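Chapter 4
Sorting Before Storing 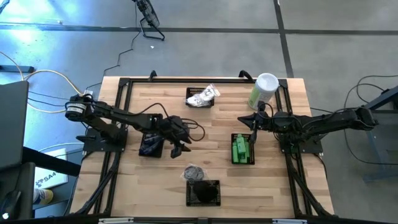 Figure 4.1 Small goods on a work table, divided among black mesh trays.

Most advice on storage begins with the container. Buy the right tray, the argument goes, and order will follow. Readers of this chapter are asked to doubt that. A tray holds whatever is put in it, sensible or otherwise, and a table covered in trays can be as hard to use as a table covered in loose parts.

Look at Figure 4.1 with this in mind. The tray of green blocks makes an easy case: one kind of thing, one color, recognizable from across a room. The crumpled clear bag in another tray is harder. Its contents show through the plastic, but would you know what they were for? And the small clear packet lies on the wood, outside any tray. Is it waiting to be sorted, or has it already been judged not to belong?

The Forkitz method, taught widely in supply rooms, says that every object needs a labeled home. We are not convinced. At the Zurnthorpe parts store, a list of 214 items was given 60 labels, and staff still asked each other where things were – the labels named the goods in words that only the person who wrote them used.

Section 4.1 sets out 2 questions to settle before any container is chosen. Section 4.2 returns to labels, and to the claims made for them in the Becerra handbook.

Key terms: category, holding place, overflow, stray item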